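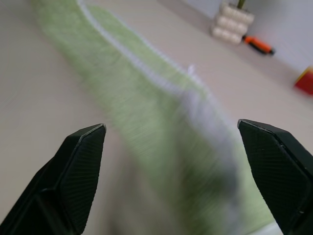
Ribbed gripper fingers, open, tips up.

Arnlow Ball Return
Updated December, by Graciela Gallardo

We use cookies to remember what is in your basket. Carry on browsing if that suits you, or change your settings.

Anyone who has shot free throws alone in a sports hall knows that most of the session is walking. You shoot, the ball goes in or it doesn't, and then you follow it to the fire door, under the stacked benches and, at Pollham, behind the badminton posts. The Arnlow is a net and a chute that hang under the ring and send the ball back to you. It does nothing else, and for what it does we think it's fairly priced.

The frame hooks over the back of a standard ring and tightens with a single strap. Two people can hang it in a few minutes. One person can hang it in rather longer, with language. The net catches makes and most misses, but it won't catch an airball, and we have had to explain this on the phone more than once.
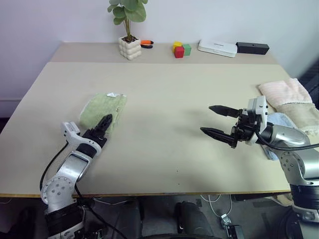

Potted plant and orange-handled pliers at the back of the table.

The chute turns through a full circle and clicks into place, so you can work from the corner, the wing or the line without getting the ladder out again. It sticks out 70 cm in front of the ring. That is enough to clear the feet of a tall player standing underneath it, although why a tall player would be standing underneath it is between them and their coach.

We make it for standard indoor rings. It will go on a breakaway ring, but please don't dunk on it. Mahmoud Salem in our workshop mends the ones that come back, and he can tell a dunk from "it just came loose" before he has the bag fully unzipped.

Mostafa Badawi's under-16 girls at Pollham trained with an early version all last season. His main complaint was that they ran out of excuses for a breather. His other complaint was the original strap, which squeaked, so we changed the strap. With the first one he reckoned on roughly 600 shots in an evening across the squad -- he didn't say how many went in, and we have been too polite to ask.

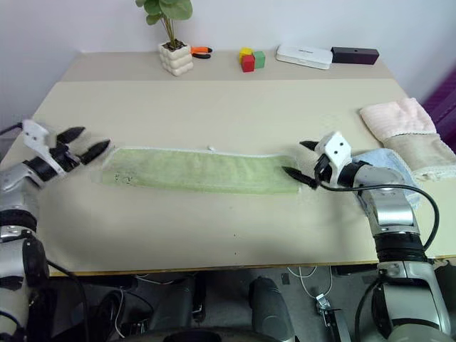
The new strap also fits the older frames. If you bought yours before the change, write to us and we'll post one out with a small bag of spare net clips. The clips are the part you will lose. They are black, and sports hall floors have a great many dark corners.

What you get
Frame, in two halves
Net, already tied to the upper half
Chute and turning plate
Strap
Net clips, four
Carry bag with a shoulder strap that is longer than it needs to be

Looking after it
Wipe the chute with a damp cloth. Take the net down before a match, as referees have no sense of humour about it. Don't leave it outdoors over the winter, even under a sheet. The net can be machine washed at 30 degrees, in a pillowcase, unless you would like to spend an evening untying it from the drum.

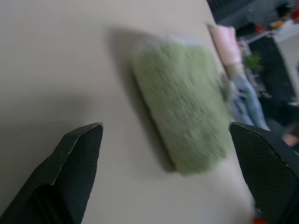

Spare nets come in white or navy. Navy hides the marks better, and white is what people order. Both are the same size and go on the same way, starting with the loop nearest the backboard.

Not sure if it will fit? Send us a photo of your ring from the side, with something in it for scale. Fouad Samir answers these and prefers a tape measure to a child.

Clubs ordering for more than one court can ask for the Koltamska trolley, which carries a pair of frames and has proper wheels. It doesn't fold, so measure your store cupboard first.

Delivery is to the ground floor. The box is long and awkward and won't go round a tight staircase.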